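Re: [supporters-list] Drekitz away, second leg

On Jul 11, 2022, Kirsty Farquharson wrote:
> Does anyone know what's happening with the coach for the Drekitz
> game? I put my name down in May and have heard nothing since. Also
> is it true Van der Merwe is out? He was limping after the Tustulen
> match and they can't rebound without him.

Kirsty, all,

Quick one as I'm on my break. Coach is on. 14 seats left, pick up at the usual place outside the Dratell hall, leaves at 5 sharp and he won't wait, ask anyone who came to the last one. Pay on the day, cash if you can.

Van der Merwe – no idea. Club site says "being assessed" which could mean anything. My guess is he plays twenty minutes off the bench. We're only four points down from the first leg so it's hardly over, but they killed us on the offensive boards and that was with him fit. Need to box out. Need to stop fouling three point shooters aswell, two in the last quarter, unforgivable.
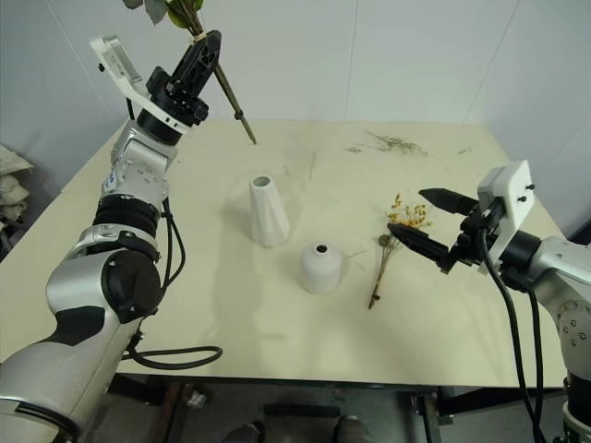
Abenezer Mamo reckons we should go small from the start and press full court, because their second guard can't handle the ball under pressure and coughed it up every time we tried it at home. I half agree. Works for a quarter, then we're dead on our feet with a bench that short. Would rather see it after half time, when thier big lads are tired too.

Crowd at the first leg was 2252 by the way, best of the season. Their place holds 3913 and will be loud, so bring whatever makes a noise. No air horns, they took them off people at the door last year.

Tickets – away block is unreserved, get in early if you want to sit together. I've got yours Kirsty, and the two for your brother. Anyone else reply to me not the whole list please, inbox is a mess

cheers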